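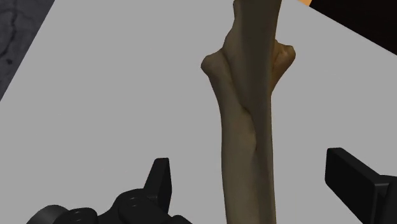 Something branch-like, rendered, against a great deal of grey.

January 2018

I have now been to a self-improvement seminar, and I would like my Saturday-sized chunk of life back, please.

It was called the Fokside Method, and it was held in the conference room of a hotel near Flevach, the kind with a carpet designed to hide whatever happens to it. The ticket was part of a bundle I bought in July, when I was feeling low and had a credit card. You get one full day, a workbook, and lifetime access to a members' area I have so far managed to log into once.

We started with breathing. I have been breathing for years and considered myself fairly good at it, but apparently I do it from the wrong place. After 20 minutes of doing it from the right place I was dizzy and had to eat a mint.

Then came the Limiting Beliefs. You write one down, you say it to a stranger, and the stranger says "Thank you for sharing, and is it true?" in a soft voice. My stranger's belief was that she didn't deserve a better job. Mine was that the parking was going to cost more than lunch. Is it true? Yes, it is. The parking was 11 dollars and lunch was a wrap.

I did like some of it, which annoyed me. Right before the afternoon break they had us list the things we'd been putting off, and then cross out anything we were never going to do. I crossed out learning the accordion, a marathon, and a phone call I'd been dreading to a person who has certainly forgotten all about it. I felt lighter for the whole drive home. You could do this at your kitchen table with the back of an envelope, and I'm telling you for free.

The last hour was the selling. If you've been to one of these you know the music changes. Level Two is called Kimalix, it lasts 5 days, and the price dropped twice while I was looking for my coat. People were crying and signing things. My stranger signed. I hope it's wonderful for her, and I mean that, though I also hope she read the refund page, which I did when I got home. You have to ask in writing and show that you completed all the exercises in the workbook, including the one where you forgive yourself in a mirror.

I've done the mirror one now. It went okay. We're on speaking terms.

Next month I'm trying the Ní Bhriain sleep course, mostly because you're allowed to lie down.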